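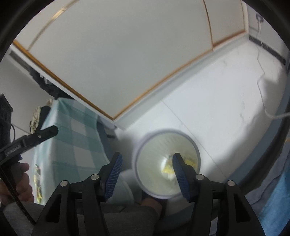 Rahel Tanner writes that her copy skips on side two and that the shop took three weeks to answer her. Fair enough. We've left her remark up, and anyone thinking of buying the Menon reissue should read it before reading us.

Kernar 10-inch, Menon reissue
Cat. no. 34
Listed 04/12/2022

The label says this was cut from the first tapes. Maybe. The sleeve names no engineer and no studio, and side one has a faint crackle in the quiet parts that sounds a lot like an old record being played. Horácio Nogueira is listed on trumpet. The earlier Todusov pressing gives that part to Nimal Samarakoon, and we have yet to see proof for either name.

"Limited edition" is printed on the back with no number next to it. The same words were on the August batch.
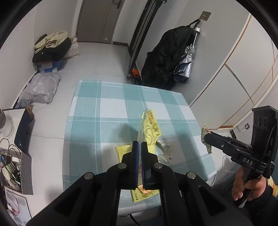 Price: $30. Shipping not included.

Speed is 33, whatever the sticker says. Vinyl is a bit thin. The 2 bonus tracks are alternate takes, and one of them sounds to us like the album take with the ending faded early.

Returns go to Trendville, unopened copies only. Ask for Raquel Calado and keep your receipt.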